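4. Mounting the Nillix wall bracket 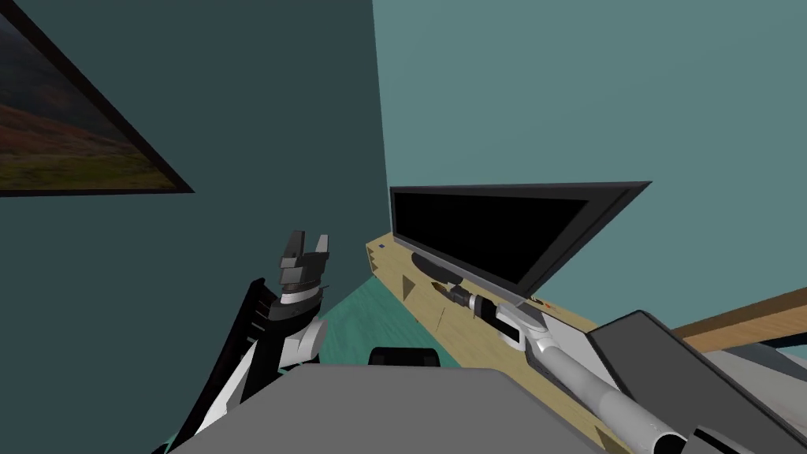
Read this section through before drilling. The bracket suits plasterboard over timber studs. For brick or concrete, use the masonry kit (part 864, sold separately).

1. Find two neighbouring studs and mark the centre of each in pencil.
2. Hold the wall plate over the marks, check it with a level, then mark the screw holes.
3. Drill the pilot holes. Vacuum up the dust before going further.
4. Fix the plate with the coach screws. Tighten by hand – an impact driver can strip the timber.
5. Attach the arms to the back of the set, using the spacers if the panel is curved.
6. Lift the set onto the plate and do up the locking screws.

CAUTION: Do not drill directly above or below a power point or light switch. Lifting takes two adults.

Note: Leave at least 5 cm clear behind the set for cables.

Guswood Home Fittings – spare parts and enquiries at the service counter. © Guswood. Back to top

Comments

Halyna Chornovol: Is the spacer bag meant to be in the box? Mine only had the coach screws.

Efren Samonte: Taped inside the lid, Halyna. I nearly binned mine.

Usa Onsri: Step 2 would be easier with a paper template.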